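12 August 2021
By Sombat Sitthichai

We use cookies to make this site work and to remember your settings. By continuing to browse you agree to our cookie policy. Accept | Manage

The pantry lady of Skalletti Street

I got to Rungnapa Srithong's apartment hungry, and that was a mistake, because the first thing she did was hand me a notebook and a pencil and point at her kitchen cabinets. "Write down what you think is in there," she said. "Then we'll open them and I'll feed you."

I wrote down rice, noodles, oil, fish sauce. I got the rice right!

Rungnapa teaches a class on pantry cooking at the Koech community center, which she started in May with a handful of neighbors and which now has a waiting list. The idea is simple enough. You cook from what you already own for a week, you shop for fresh stuff only, and you keep your grocery money under $50. I'd heard about it from my sister, who took the class and has since become unbearable on the subject of chickpeas.

So how did a retired bookkeeper end up teaching people to cook out of cans? "I was cleaning out my mother's place," she told me, putting the kettle on. "She had 67 cans. I know because I lined them all up on the floor and wrote them down, I can't help it, it was my job for years. Some of them were older than my son. And I thought, well, I'm not carrying these down three flights of stairs." She laughed. She kept the good ones, threw out the ones with bulging lids (please do throw those out, she said it twice), and cooked her way through the rest that winter.

I asked what she'd learned, and she made a face at me like I'd asked something silly. "That I don't like canned peas. I bought them my whole life and I don't like them."

We got onto the subject of fish after that, and this is where she really gets going. She's a big believer in canned tuna, the plain kind, and thinks people ruin it by treating it as sandwich filling and nothing else. Her own favorite is tuna fried hard in a dry pan until the edges go brown, then tossed with lime, sliced shallots, toasted rice powder and more chili than I'd have dared. "You have to squeeze it out first. Squeeze it like you're mad at it. If you put it in wet it just steams and smells like a cat's dinner."

She made it for me while we talked. I ate two bowls with sticky rice and stopped taking notes for a bit, so there's a hole in my recording where you mostly hear chewing.

Her other big thing is getting food out where you can look at it. Before she plans a week's meals she takes a few items off the shelf and sets them on the table, and she won't let anybody in the class open a recipe book until they've done the same. "You stand there and you look. A can, a box, whatever you've got. Usually there's dinner in it already and you just hadn't put them next to each other."
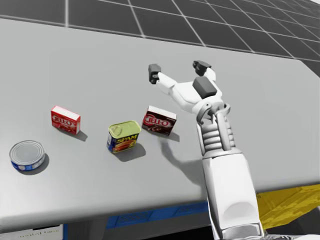
What she'd tell a beginner

"Start with one shelf!" she said, before I'd even finished the question. People come to her wanting to redo the whole kitchen in a weekend, with matching jars and labels, and she tries to talk them down. She has one set of jars herself, a brand called Larnex that she got on sale, and she complains that the lids stick.

She also wants you to write the date on things with a marker when you buy them. I admitted I've never done this in my life. She got up, found a marker in a drawer and gave it to me. I have it here on my desk.

Does she ever get bored of it? She thought about that one for a while. "In February, yes. In February I go to Esarar and have the duck." Esarar is the little place on the corner by the bus stop, and she says the duck is worth putting on a coat for.

The last thing I asked was whether her son cooks this way too. He lives 300 miles away and apparently lives on takeout. "I send him a box," she said. "He sends me a picture of the box. I don't think he opens it." Next time she's mailing him the peas.

The next class runs for 12 people at the Koech center, and you can put your name down at the front desk. Bring an apron and one can of something you've been avoiding. I'm bringing beets.

Contact us | © 2021 All rights reserved | Back to top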